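Can a machine put the washing away yet?
Student project report, Mukano group, Skondton

When we chose laundry for our project we thought it would be the easy one. The other group at Skondton had taken shelf stacking at the Rerker shop, with all its boxes and tins and price labels, and we felt a little sorry for them. A box stays the same shape when you pick it up, though, and a shirt does not, and that small fact kept us busy from January right through to May.

Our question was a plain one. How much of the folding and sorting that goes on in an ordinary bedroom could be handed over to a machine with two fingers? We wanted to work on a real bed, in a room somebody sleeps in, with patterned covers and a window and all the usual clutter, as a clean white table makes everything look simpler than it is at home. We kept to hand-held grippers throughout, so that a person did the thinking and the fingers did the holding.

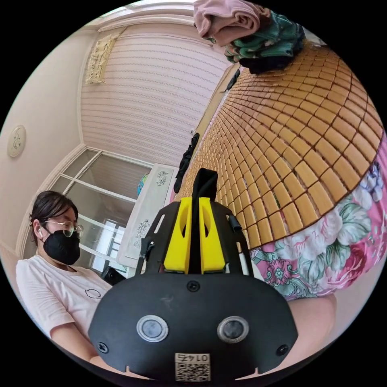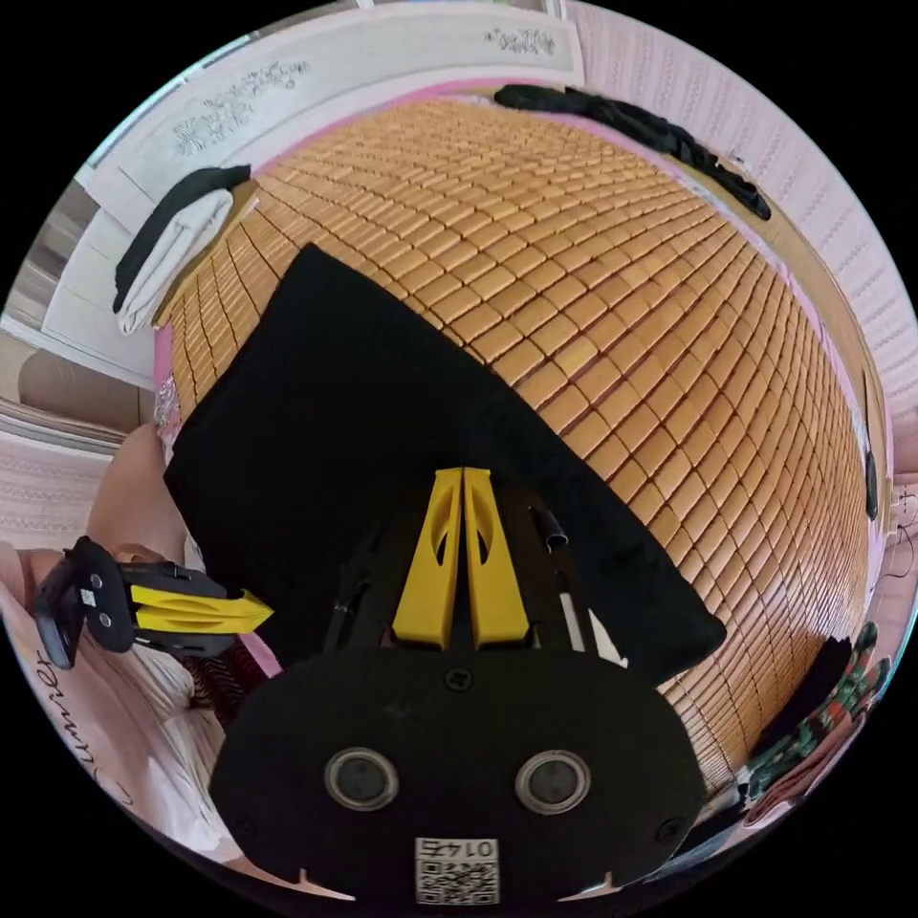

Dark clothes gave us the most to talk about. Black cotton shows very little of its own edges, and finding a corner is half the job of folding. People feel for a hem without looking (my grandmother can do it while watching television), but two stiff fingers have to be put in just the right spot, and then you still need a second pair to hold the other side.

We set ourselves a target of 300 folds and finished 200 that we were happy to count. A plain T-shirt folded by hand took us 44 seconds when we were being careful, and with the grippers it was always slower - sometimes so much slower that we forgot which step we were on! We used the Mohammadi score sheet to mark each fold for neatness, and sleeves lost us more marks than anything else.

So our answer for now is a partial yes. Towels and flat cloths seem within reach, while anything with sleeves, buttons or a hood still wants a patient person close by. If next year's group carries on with this, we would suggest they begin with pillowcases and leave the socks until they are feeling brave.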